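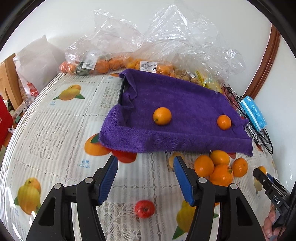

Open Day at Plemora: Hand-Held Grippers and a Table of Fruit

Search this site Enter keywords Go

Filed under: Automation > Handling > Site visits

2024-04-27

Plemora opened its handling lab to visitors for two hours, and most of them went straight to the fruit table. Macarena Acuña runs the demonstrations there. Her working tool is a hand-held gripper with two black jaws and a ridged blue pad on the inner face of each. The jaws are carried by linkages on round silver pins.

"People ask where the arm is," she said. "For this part of the work the arm is a person's arm. The operator supplies the motion and the tool records it."

Visitors worked with oranges and other citrus, a purple towel and a single small red fruit, laid out on a cloth printed with mangoes. Acuña said the print was left in on purpose. A method that depends on a plain gray surface tends to fail in a kitchen or a packing room, and a printed mango is a fair test of whether software can tell a picture of fruit from fruit.

The towel serves a similar end. Fruit resting on plush fabric sits at a different height from fruit on the table, and the fabric moves when a jaw brushes it. "On a hard surface you can close on the widest point and lift," she said. "On the towel you may take a fold of cloth along with the orange. The operator has to come in a little higher."

She prefers mixed sizes. Smooth skin and bumpy skin load the pads differently, and a group of fruit standing close together leaves little room for the outer side of a jaw. Operators are told to approach from the open side and not to push neighbors away.

The lab holds 2,760 recorded picks from this series. Of these, 2,070 passed review and 534 were rejected. The remainder have not been checked. Acuña said the most common reason for rejection was a start position outside the agreed zone. Dropped fruit is not grounds for rejection if the operator recovers it in the same take.

Amancay Acuña, who handles review, was asked whether the two share a method as well as a surname. "We share a spreadsheet," she said. Her own concern is pad wear. Ridges lose their edge at the tip first, and a worn pad needs a tighter grip on the same fruit. Pads are now replaced in pairs. The first matched sets were fitted in February.

A visitor from Fermont asked about cycle time. Macarena Acuña declined to give a figure, saying that hand-guided picks are made at the operator's pace and should not be compared with a line. A question from Farías, a packing firm, concerned bruising. The lab does not measure it. Fruit is inspected by eye at the end of a session, and she described that check as adequate for recording but inadequate for any claim about produce quality.

The next series, under the project name Drollura, will add soft fruit and a second type of cloth. Pad stiffness for that work has not been settled.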